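Doucette two-finger gripper kit, reviewed after a long January
Posted by Seija Ojala, Apr 3, 2019

I bought a pair of these for the card-sorting build at Skolomia, our shared workshop, and I've been grinning ever since. The job is simple to say and fiddly to do: move cards in anti-static bags between a carton and a slotted rack.
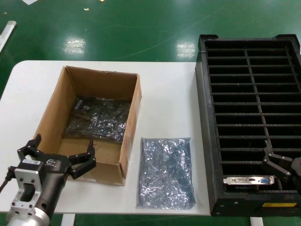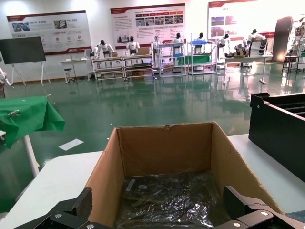
Gripper fingers at the cardboard box, with the black slotted plastic close by on the right.

Assembly took me two evenings. The screws are ordinary ones, the holes line up, and the fingers open wide enough that I stopped worrying about my aim (which is not great!). I paid $291 for each gripper plus $68 for the Fendier cable set, and I'd pay it again.

Crinkly bags are the hard part. They slide, they fold, they shine right back at the camera. I slowed the closing speed way down, set the force low and let it take its time. So much better! My log has 609 picks in it now and I've only had to retighten one finger.

Gripes: the manual is tiny, and the cable leaves the housing sideways, so leave room for it. Wollesdale sells a longer bracket that I want to try next.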